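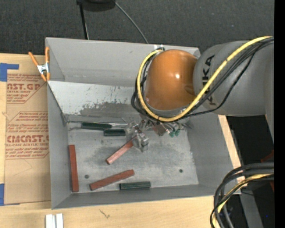

The shop lead at Ruvden has been building and repairing parts bins for small metalworking firms for most of her working life. Asked what people get wrong about them, she starts with the slope.

"They draw a box," she said. "A box with square corners is fine for storage. If parts have to come out of it one at a time, you need at least one wall that leans."

Bars are the hard case. A long, narrow part with squared ends will stand against a vertical wall and stay there, or lie flat in the corner where the wall meets the floor. A sloped panel brings it back toward the middle. Ruvden sets the angle by trial, using the customer's own stock, and does not publish a figure. Paint, scale and oil all change how a bar slides.

The walls are kept at different heights on most of the shop's open-top bins. The back is tall, so that stock tipped in from the front does not go over. The front is low for reach. "The side walls are an argument," she said. "Customers want them narrow to save bench space. I want one of them wide, with a fall on it."

Wear is the other subject she returned to several times. Bars land on the lower part of a slope first, and the finish goes there before it goes anywhere else. Ruvden's standard work order for a reline, form 438, asks the customer to mark the worn area on a sketch before the bin is shipped back. The shop used to coat the floor as well as the panels. It stopped in June, after a trial with Mavromatis, a customer that runs short bar stock through its bins on two shifts. The coated floors shed flakes onto the parts. Bare sheet metal scuffs and smudges, but the parts come out clean.

"A scuffed floor is a floor in use," she said. "I look at the seams. If a seam has opened up enough to take the corner of a bar, the bin comes off the bench."

On loading, her advice was brief. Put in fewer bars than will fit. A full bin of the shop's Beltum pattern holds 100 bars of the shortest stock, and she recommends stopping at 66. Above that the bars bridge across each other, and pulling one shifts the rest. Long bars should be tipped in with the bin level, then spread by hand.

She also prefers a wooden top under the bin to a steel one. It is quieter - on a steel bench every dropped bar rings - and the bin creeps less.

The shop's next job is order 3917, a set of bins for Clirnora with a removable slope panel held by two screws. The customer asked for magnets. "I said no to magnets," she said. "They are moving steel bars."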